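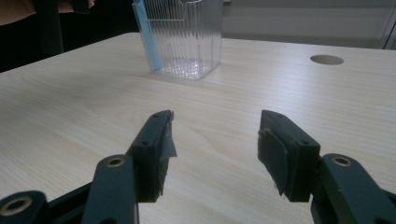
Slide 1: clear container on the table

**Pantry moths, talk notes, 5/13/13**

- Start with the life cycle. Eggs usually come home in flour, nuts or birdseed.
- Freeze new dry goods for a week. Ours went in at Skirlow in March, 300 g bags, labelled.
- Paper and thin plastic won't stop larvae. Use a lid that seals.
- Vacuum shelf-peg holes, then wipe with vinegar.

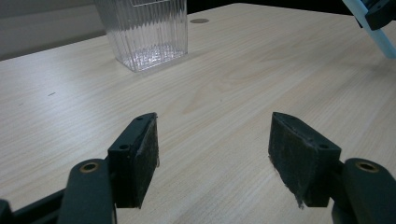

Jaruwan Sangkhawat wrote back after the last talk that bay leaves did nothing in her cupboard and she'd sooner throw the rice out.

- Agree on the bay leaves. Traps catch males only, so they won't clear a cupboard.
- Replace traps every two months.
- Questions, then handout.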